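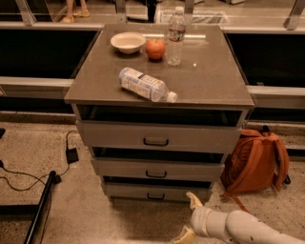
Teodoro Salcedo replied that the label printer on Rathnayake still drops jobs over 2 pages, same as before the driver update. Single pages go through.

Status: Open
Queue: Flimlow print services
Site: Gekcombe, second floor

16:25 Spooler restarted on the print server. Queue cleared. Test job of 2 pages printed. Test job of 22 pages stopped after page 16, no error on the panel.

16:40 Same file sent over USB from a laptop. All 22 pages printed. Fault is on the network path.

17:05 Port changed from WSD to standard TCP/IP, raw, 9100. SNMP status turned off. Job of 22 pages completed. Second job of 25 pages completed.

17:10 Salcedo asked whether Zarkodport needs the same port change. Their queue still uses WSD. Separate ticket to be raised.

Next: user to run the Sunday batch and report the page count.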